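Unit 4 handout: Removing an official from office
Instructor: Violeta Gaete

Read this before the November session. Impeachment is a formal charge. In most systems with two chambers, the lower house votes on the charge and the upper house holds the trial. A vote to impeach does not remove anyone by itself.

Our practice case is the town charter of Wanthorpe, population 2,350. Under Section 6, a recall petition needs 49 valid signatures before the council has to schedule a hearing. The mayor keeps the job until the final vote.

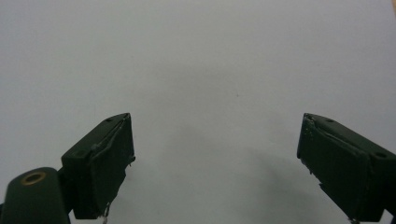 Two dark green gripper fingers against a plain pale surface.

Terms to know: articles, quorum, supermajority, recall, censure. Censure is a statement of disapproval and carries no penalty under the Wanthorpe charter.

Reading: Kincaid, chapter 2. Skip the appendix.

Write one page on whether a recall and an impeachment should need the same level of proof. Bring a paper copy. Soledad Quiroga and Bautista Urrutia will open the discussion.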